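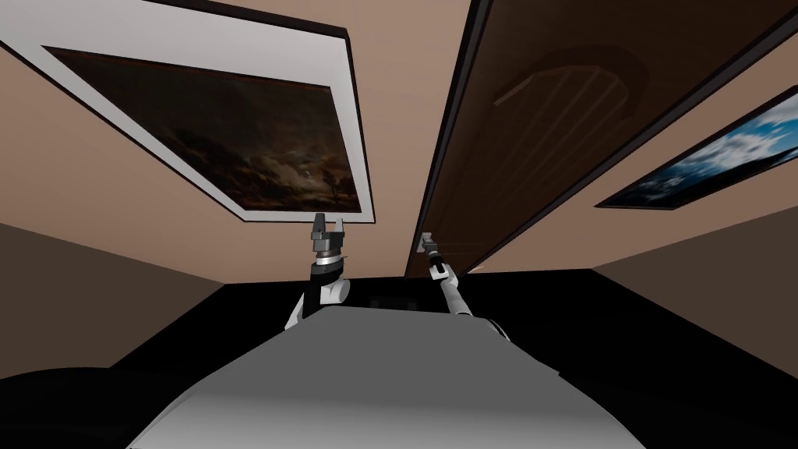

Oktober, 17.40 Uhr
Von Nivaldo Cordeiro

Brerwood bekommt vorerst keine einheitliche Wandgestaltung. Der Stadtrat hat am Abend nach knapp vierstündiger Debatte beschlossen, die sogenannte Bilderordnung zu vertagen, mit der die Verwaltung regeln wollte, was in Amtsstuben, Bibliotheken und Wartezimmern der Stadt künftig noch hängen darf. Auslöser waren Beschwerden über düstere Landschaften mit breitem hellem Passepartout, brauner Nachthimmel, aufgetürmte Wolken, rechts unten ein kahles Bäumchen. Wer solche Bilder mag, darf sie bis auf Weiteres behalten. Wer sie nicht mag, muss beim Warten auf den neuen Personalausweis eben woanders hinsehen.

Die Stadt besitzt nach eigener Zählung 1.454 gerahmte Werke. Gekauft wurden die wenigsten. Der größte Teil stammt aus Nachlässen, aus der Auflösung des alten Kreiskrankenhauses und aus einer Zeit, in der heimische Maler ihre Gewerbesteuer offenbar gern in Öl beglichen. Ein Verzeichnis gibt es seit dem Frühjahr. Es führt unter »Motiv« am häufigsten den Eintrag »Landschaft, dunkel«, gefolgt von »Landschaft, sehr dunkel«.

Der Entwurf der Verwaltung umfasste 19 Seiten und hätte für Räume mit Publikumsverkehr eine »freundliche Grundstimmung« vorgeschrieben. Gewitter wären nur noch in Fluren zulässig gewesen, Stillleben mit totem Wild ausschließlich im Forstamt. Für Seestücke war eine Einzelfallprüfung vorgesehen, abhängig davon, ob das Schiff erkennbar untergeht. Bei der Frage, wer das im Zweifel zu erkennen habe, verwies der Entwurf auf eine Anlage, die den Fraktionen nicht vorlag und nach Auskunft des Hauptamts noch geschrieben wird.

Kulturamtsleiter Tolera Beyene verteidigte das Papier mit der Geduld eines Mannes, der es nicht selbst verfasst hat. Man wolle niemandem die Romantik verbieten, sagte er. Es gehe um Bürger, die ohnehin mit einem mulmigen Gefühl zur Vollstreckungsstelle kämen und dort zwanzig Minuten lang einem aufziehenden Unwetter gegenübersäßen. Auf die Nachfrage, ob die Vollstreckungsstelle mit einer Sommerwiese ein angenehmerer Ort wäre, räumte Beyene ein, dass dazu keine Erkenntnisse vorlägen.

Eine Umfrage liegt allerdings vor. Das Büro Drereck hatte im Auftrag der Stadt 700 Besucherinnen und Besucher befragt, wie sie die Bilder in den Wartebereichen empfinden. Eine deutliche Mehrheit antwortete, ihr seien keine Bilder aufgefallen. Die Verwaltung wertete das als Beleg für mangelnde Aufenthaltsqualität, die Opposition als Beleg dafür, dass man sich die Umfrage hätte sparen können. Was sie gekostet hat, soll in der nächsten Sitzung nachgereicht werden.

Teurer wäre in jedem Fall der Ersatz geworden. Vorgesehen waren 2.000 Drucke der Firma Vokeseo, die sich auf »stimmungsneutrale Motive« für Behörden und Zahnarztpraxen spezialisiert hat. Der ausgelegte Musterkatalog zeigt Kieselsteine, Gräser im Gegenlicht und mehrere Aufnahmen von Stegen, auf denen niemand steht. Weshalb 1.454 alte Bilder durch 2.000 neue ersetzt werden müssen, erklärte die Kämmerei mit einem Mengenrabatt. Die überzähligen Drucke hätten eingelagert werden sollen, und zwar in jenem Keller, in den auch die ausgemusterten Gemälde gekommen wären. Der Keller ist nach Angaben der Liegenschaftsverwaltung bereits voll.

Widerstand kam vor allem aus der Stadtbücherei. Deren Belegschaft hatte eine Unterschriftenliste vorgelegt, mit der sie den Verbleib eines großformatigen Nachtstücks über der Rückgabetheke fordert. Das Bild sei zwar hässlich, heißt es im Begleitschreiben, verdecke aber einen Wasserfleck, dessen Beseitigung seit Jahren beantragt sei. Der Fleck, so viel war am Abend zu erfahren, steht in keinem Verzeichnis.

Zwischenzeitlich schien ein Kompromiss möglich. Die Galerie Lucero am Marktplatz bot an, die umstrittenen Werke zu sichten und die besseren Stücke auszustellen. Das scheiterte zunächst am Wort »bessere«, an dem sich zwei Fraktionen stießen, und danach an der Frage der Versicherung. Der Gesamtwert der Sammlung ist nie ermittelt worden. Ein Gutachter hatte sich vor Jahren einmal den Sitzungssaal angesehen, eine Rechnung gestellt und von einem zweiten Termin abgeraten.

Beschlossen wurde schließlich, mit den Stimmen fast aller Anwesenden, eine Arbeitsgruppe. Sie soll bis zum Frühjahr klären, welche Bilder als düster gelten, wie man Düsterkeit einheitlich feststellt und ob es nicht genügt, in einigen Wartezimmern stärkere Glühbirnen einzuschrauben. Der letzte Vorschlag stammte vom Hausmeister des Rathauses, der kein Rederecht hatte und vom Flur aus hereinrief. Er wurde ins Protokoll aufgenommen.

Bis dahin bleibt alles hängen. Bürger, die sich von einem bestimmten Bild beeinträchtigt fühlen, können beim Kulturamt ein Formular ausfüllen. Es liegt im Erdgeschoss aus, im Wartebereich vor Zimmer 4.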